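Number Board Set: notes for whoever uses this data

Put together by Rekha Dwivedi and Shanti Sandhu. Last edited in May.

What it is

392 photos of children's counting and shape boards, each with a short text label saying which pieces are in place and which aren't. The request was for 4,000. We stopped well before that, as the later batches were mostly the same board with one numeral moved, and I don't believe a pile of near copies teaches anyone anything.

What's on the boards

The sea board makes up most of the set. It has numbered pegs along the top, chunky wooden numerals in the middle and flat shapes along a printed beach. The toy trade likes to call this sort of thing "early math." I have my doubts. A child can fit a numeral by its outline and have no idea what it stands for, so please don't treat a filled recess as proof of counting.

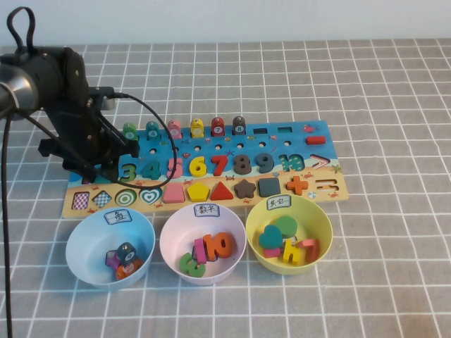

Labels

Each label has three fields.

pegs: the numbers you can read, left to right. If you can't read one, write "unread." Don't fill it in from the order, even when you're sure.

numerals: in place, out of place, or hidden. The greater than sign goes in this field too. Pallavi Mittal wanted a separate field for signs and she may have been right.

shapes: plain names only. Diamond, heart, trapezoid, cross. Two of us argued over "plus" and "cross" for most of an afternoon, and "cross" won.

Known problems

149 labels were checked by a second person. The rest were not, whatever the old version of this file said.

Color names are shaky. Teal and green got swapped often enough that I wouldn't sort by color at all.

Patterned shapes are listed under their outline, so a checkered square is just "square." If you need the pattern, you'll have to relabel.

The early labels call every empty recess "missing." That's a guess, so read it as "not in its slot."

Corrections go to Uyên Lương, with the photo number and the field you think is wrong.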